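Laleo Help Board > Clubs, Classes and Outings > Demonstrations and Open Days

What should we expect at a robotics open day where visitors use the grippers?

Posted by mapleporch2
Wednesday, March 25, 2026

I signed up to bring a group of adults to the open day at Ansah. It is the robotics workshop in the old 1927 mill building. The confirmation email says there will be a talk, a demonstration and then "hands-on gripper time at the table." I have never been to one of these and the email does not say much else.

From the web page I can tell that the hands-on part is done with grippers you hold yourself, and that the task is picking up chopsticks and putting them in a holder. Most of our group is retired. One has arthritis in both hands and one uses a walker. I would like to know:

How hard is the chopstick task for a beginner?
Do people have to stand the whole time?
Is the talk too technical for people with no background?
Is there anything we should bring or wear?

I called the front desk twice and got the voicemail. Thanks for any help.

Amber Smits
Member, Brornano

I went to the September open day with my sister and her husband, so I can tell you how it went then. They may have changed things.

The talk came first and lasted longer than planned. The speaker covered how they record people doing small jobs with the grippers and use the recordings to train a robot arm. I followed most of it and I used to do payroll. There was one part in the middle with graphs that lost our whole row. You can skip the talk and wait in the hall if anyone gets restless, there are benches.

The table work is easier to understand once you have the thing in your hand. You squeeze, the jaws close, you let go, they open. Getting hold of a chopstick took me a couple of tries. Come down on it with the jaws open on both sides, close them, and then lift. If you grab too near one end it swings on you.
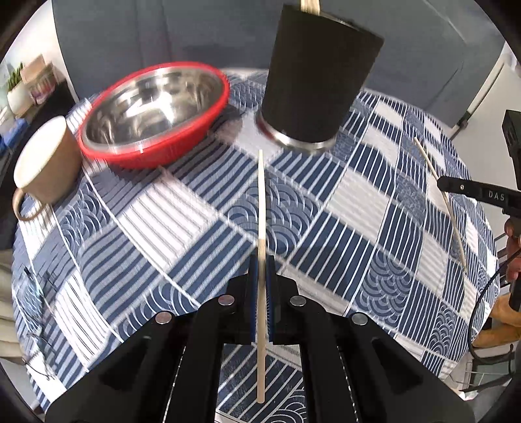 The holder was the harder part for me. You have to get the stick upright and over the opening before you let go, and I was always a little short of where I thought I was. My brother-in-law did better by moving his whole arm and keeping his wrist still. The woman helping at our table said to go slow and not to bother about dropping one.

About the arthritis, I would ask for a turn early, before people line up. My own hand was tired by the end and mine are in good shape. The squeeze is not stiff but you do it over and over. Two people can work at the same table, so a friend could take over partway.

They had stools if you asked. I didn't see any put out ahead of time, so do ask. The walker should be fine on the ground floor. The elevator to the upper gallery was out of order when we went, and I don't know if it has been fixed.

Wear sleeves that are snug or that you can push up. My cardigan kept getting in the way.

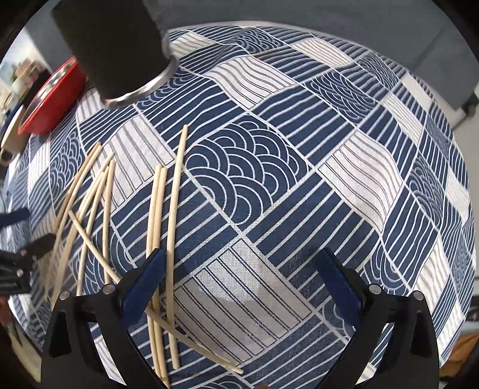 Photo: Fastano Open Day album, used with permission

The other thing I would plan for is the wait. We stood in line for the table longer than we were at it. If your group is more than a handful, write to them and ask for your own slot. I believe they do that for clubs, and email works better than the phone. I got an answer the next morning.

Parking is behind the building. The lot in front belongs to the tile store and they do tow.

gus_in_8

Its fine for beginners. My grandson did it and so did I. Bring water, the room was warm and there is no machine. The cookies were gone by the time we got out of the talk.

Fennimore Road

I agree with most of what Amber wrote but I would not skip the talk. The demonstration comes directly after it in the same room, and the people waiting in the hall when I was there got the seats at the back, where it is hard to see the arm. Sit on the left if you can.

The speaker told us they had over 1000 recordings of the chopstick job so far. Someone asked why they needed that many and he gave a good plain answer, that people pick things up in a lot of different ways and the sticks never land the same way twice. That helped me make sense of the table part later.

On the hands question, the grip can be used with either hand, and I switched when my right got sore. You can also just watch. Several people in our group did that and nobody pushed them to take a turn.

mapleporch2

Thank you all. I emailed this morning and asked for a group slot and stools for everyone. I also asked about the elevator and will post here when they write back.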